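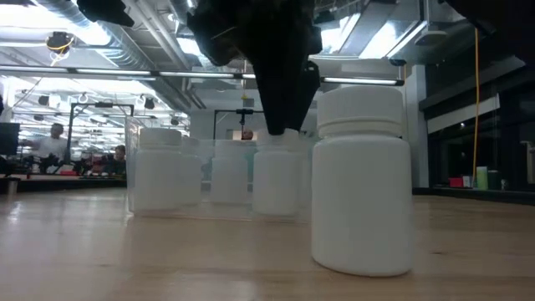
White screw-cap bottles on a wood tabletop, most of them in the area of a clear plastic container.

2024-01-01

Dultetti changes bottle and cap specification for refill range

Packaging supplier Dultetti has revised the specification for the plain white plastic bottles it sells to small makers of soap, lotion and cleaning products. The new version keeps the cylindrical body and rounded shoulders of the earlier bottle but uses a different neck thread and a wider screw cap. Orders placed from today will be filled with the new part.

The change affects the 260 ml size only. Smaller sizes stay on the old thread until June, when the molds are due for replacement. Dultetti said the two threads are not compatible and that old caps should not be used on new bottles, even where they seem to catch on the first turn.

The company tied the revision to leak complaints from customers who ship by parcel. In its own tests, 217 filled bottles with the old cap were laid on their sides overnight at room temperature, and 40 showed liquid under the cap by morning. The same number with the new cap was tested in the same way. Dultetti has not released that result in full but described it as within its limit for shipping without a liner.

Bottles will be sold without labels, as before. Buyers who apply their own are advised to keep the lower edge of the label clear of the curve at the base, where paper tends to lift. The flat part of the wall is slightly shorter than on the old bottle — labels cut to the full former height will need to be trimmed.

Packing has changed as well. Bottles were previously supplied loose in a lined carton of 1,000. Smaller orders can now be supplied in clear plastic containers, standing upright with caps fitted. Zestden, which distributes the range to retail refill stores, said the containers can go directly onto a shelf or filling bench and be returned with the next delivery. A deposit applies to each one.

Cuautle, a contract filler that handles several of the affected products, will run both bottle types side by side during the changeover. Its customers have been asked to state the thread type on every order form. Forms that leave the field blank will be treated as orders for the old bottle while stock lasts.

The price per bottle is unchanged. Caps bought separately will cost slightly more, and the minimum cap order remains one bag. Unopened cartons of the old 260 ml bottle can be exchanged through Calen, the returns agent for the range, until the end of June. Opened cartons and printed bottles are excluded.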